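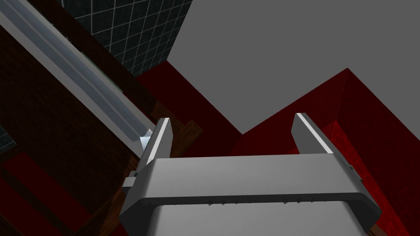
*Gripper with both fingers open, seen from above (computer rendering).*

I've been making this garlic and rosemary focaccia since May and I still get excited when the dimples puff up! My friend Katalin Kiss gave me the basic dough, and I've fiddled with the oil ever since (more, always more).

## What you need

- 4 cups bread flour
- 2 teaspoons salt
- 1 packet instant yeast
- 2 cups warm water
- 7 tablespoons olive oil
- 4 cloves garlic, sliced thin
- Fresh rosemary and flaky salt

## How to make it

1. Stir the flour, salt and yeast together, then add the water and mix until you can't see any dry flour. It'll be sticky - leave it alone.
2. Drizzle on 1 tablespoon of oil, cover, and chill overnight.
3. Pour 3 tablespoons of oil into a 9x13 metal pan, tip in the dough and turn it over once. Let it rise for 2 to 3 hours, until it's really jiggly.
4. Toss the garlic and rosemary in the rest of the oil, spoon it over and poke deep dimples all the way down.
5. Sprinkle with salt and bake at 425°F for nearly 32 minutes.

Leftovers make a great grilled cheese.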